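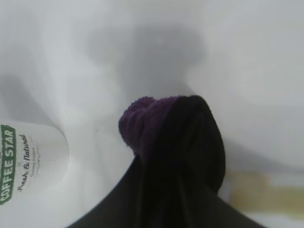

Figure 1. Purple cloth over the white tabletop, paper cup at left.

2.3 Test cloths and surface

The spill cleanup study compared how much water a household cloth takes up when it is laid flat and when it is bunched. All trials used cloths of the same type, bought as one pack under the Tinen name. Keith Stockdale cut the samples and Sneha Shukla kept the weight log. The table was wiped with plain water and dried before each series.

Each sample was weighed dry, placed on a measured spill for one minute, lifted, and weighed again. Spill water was poured from a beaker marked at 1,000 mL and topped up between series. The scale was a Tapley bench model on loan from the chemistry stockroom. Its zero drifted during the February trials, and those readings were repeated.
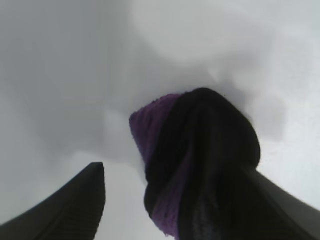
Figure 2. Cloth in the bunched condition.

Bunching was the harder of the two conditions to repeat. A flat cloth has one contact area, fixed by its cut size, while a bunched cloth touches the table only along its lowest folds. Cyril Sowerby first proposed folding into quarters, but this trapped air between the layers and gave uneven results. We changed to a twisted bundle with a rounded top and deep creases running down from it, as in Figure 2. The looped surface stays exposed on the outside of the bundle, and the inner folds fill more slowly. Dark cloth also made the wet edge hard to judge by eye, so weight was the only measure used.

Three trials were dropped from the bunched series after the bundle opened during lifting. Gwendolyn Abernathy reviewed the remaining entries against the log sheets. Results for both conditions are given in Section 3.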